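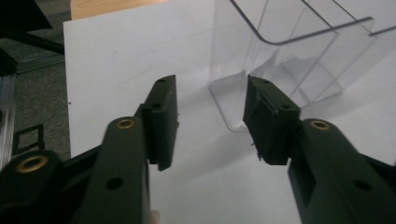 A clear container on a white board.

I've been meaning to get to the Plokdale honey fair for years, and this July I finally did it. Four hundred and fifty-four miles door to door, two tanks of gas, and one very bad egg sandwich outside Trultthorpe. Worth it!

If you haven't heard of it, Plokdale is one long main street with a feed store, a creek and (for one weekend a year) more honey than you'd think a town that size could hold. The fair takes up the whole of the old livestock hall plus the parking lot behind it. I got there at 8:30 in the morning thinking I'd be early and ended up parked in somebody's hayfield.

My first stop was the Nijs table, and I'm glad it was, as their buckwheat honey was gone by lunch. It's dark as molasses and smells a little like a barn — I mean that kindly. My sister can't stand the stuff. I bought 2 jars and hid one in the trunk under my jacket.

Then came the tasting line. You pay your five dollars, they hand you a sheet and a little pencil, and off you go down the tables writing down what you think each one is. I got clover right and nothing else. I was so sure about the orange blossom (it was basswood). The man next to me was spitting his into a napkin like it was a wine tasting and he did worse than I did, so there.

The part I'd driven all that way for was the talk on heather honey by Wim Postma. He keeps 50 hives up on the ridge north of town and he talks fast, with his hands, and goes off on long side trips about fence posts. Heather honey sets up like jelly in the comb, so you can't just spin it out the way you would clover. He presses his. It takes forever and he loses some of it, and he says he'd do it the same way again next year. I took three pages of notes and can read maybe one of them.

Lunch was a pork roll with mustard and a cup of Trimimel, the local honey soda. The ginger one is great. The plain one tastes like a melted popsicle, so skip it.

I spent the afternoon in the candle room, which was hot, and then at the plant sale, where I bought a bee balm that rode home buckled into the passenger seat. It lost a few leaves around the third rest stop but it's in the ground by the back steps now, and there's new growth on it as of this morning.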